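Rocío Alarcón has been selling people on the four-day week for 13 years, and she is tired of being asked whether it works. I asked her anyway. She runs Daly, a small firm that advises employers on working hours, and she had just given a talk in Nelmont to a room that seemed to agree with her before she opened her mouth.

"Most of them come in already wanting it," she said over coffee afterward. "My job is to slow them down."

That wasn't quite how the talk had sounded to me. There were a lot of happy quotes on the screen, all from companies that had stuck with the plan. I asked about the ones that hadn't.

"Four went back to five days," she said. "I should put them in the slides. I don't, and you can write that down."
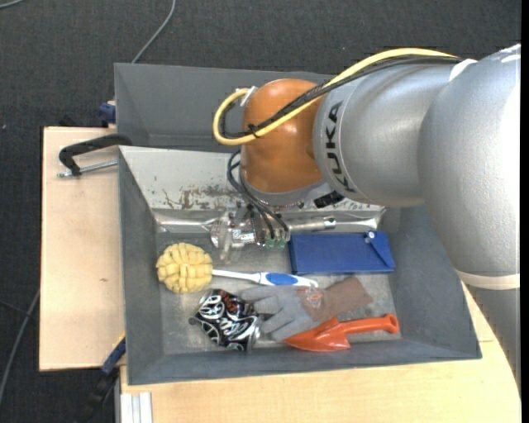 A KUKA arm over a gray metal bin.

She gets vague when the subject turns to money. Her clients keep full pay for fewer hours, and she says output holds up. Who measures it? "They do, mostly." Managers who pushed for the change, grading the change. She shrugged when I put it that way. "Who else is going to do it? You?"

Tanner Hawthorne worked under one of her plans for 17 months and remembers it less fondly. "We got the day off and lost lunch," he told me by phone. "Then people started answering email on the day off, so what did we get?" Alarcón didn't argue when I read her that. She said the lunch complaint comes up everywhere, and that she has no good fix for it.

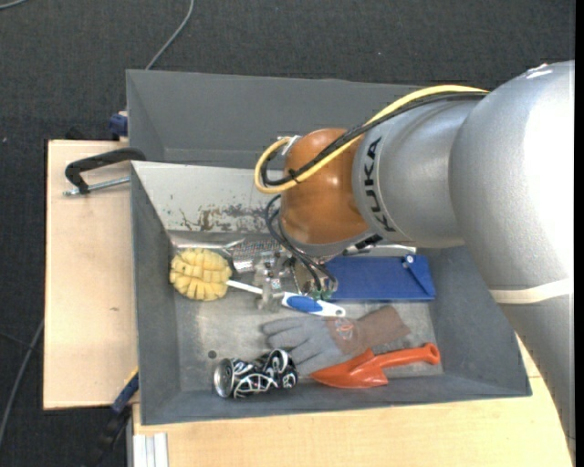
Who gets left out

I wanted to know about nurses, bus drivers and the woman who had just poured our coffee. Alarcón looked at the counter for a while.

"It's harder with shifts," she said. "You have to hire, and hiring costs money." Has she done it? Once, at a care home with 19 staff. It lasted until October.

She still thinks it can be done. I asked whether she takes the extra day off herself, and she laughed and said she was working on it.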